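Chapter 4
Playing the Battle You Read About

I lost my first historical refight in under an hour, and I'd read three books on the battle beforehand! I knew where every regiment stood, I knew what the weather had been like, and I still marched my best infantry straight into a marsh. My opponent, Hrvoje Matić, was very polite about it. He asked if I wanted to set up again and swap sides. I did, and I lost that one too (different marsh).

So this chapter is about scenarios, meaning how you get from a battle in a book to a battle on a table that two people can play in an evening. In the last chapter we built a small set of rules from scratch, with movement, shooting and morale all on one page. I'll assume you still have that page handy. If you changed half of it after your first game, good, use your version.

The battle we'll work on is Perrin Bridge, which is made up. I wrote it years ago for my club in Markesora and set it in 1658, because I had a lot of pikemen painted and wanted an excuse to use them. Two small armies want the same river crossing. One has more horse, the other got there first. I like it for teaching because you can learn it in five minutes, and because there are at least two good ways for either side to win. The full map and orders of battle are at the end of the chapter.

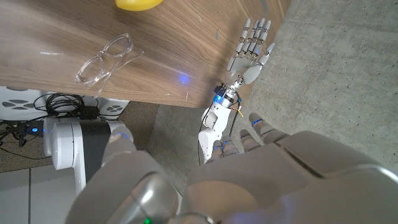

Before we touch the map, though, we have to talk about scale, and this is where most new designers get into a tangle. Say your source tells you a regiment had 300 men in it. Our rules use one figure for 50 men, so that's six figures, and off you go. But then you measure the bridge, and at your ground scale it's narrower than a single base! Do you make the bridge wider? Do you say that only one unit can cross per turn and leave the model alone? I've done both. These days I nearly always go with the second – the model is there to look nice, and the rule does the work.

Time is harder. Viera Murín, who has played Perrin Bridge more often than I have, likes to start the game with the fight already going, both front lines in musket range. I prefer to let people march on from the table edge and make their own mistakes. Her version is over in 4 turns and mine takes most of an evening. Try both if you can (Project 2 asks you to) and write down when you first had a real decision to make. That turn number is going to matter a lot when we get to victory conditions.

One more thing, and then we'll start. You'll see me say "reserve" over and over in the next few sections. I mean any unit that starts off the table and comes on later, whether by a die roll, on a fixed turn or when something else happens. Some rulebooks use the word for troops held back behind the line. We called those "supports" in Chapter 3, and I'm going to stick with that.

4.1 Reading a battle for its decisions

Get out your source and a pencil. Read the account once all the way through without making any notes, then go back to the start and mark every place where a commander could have chosen something else.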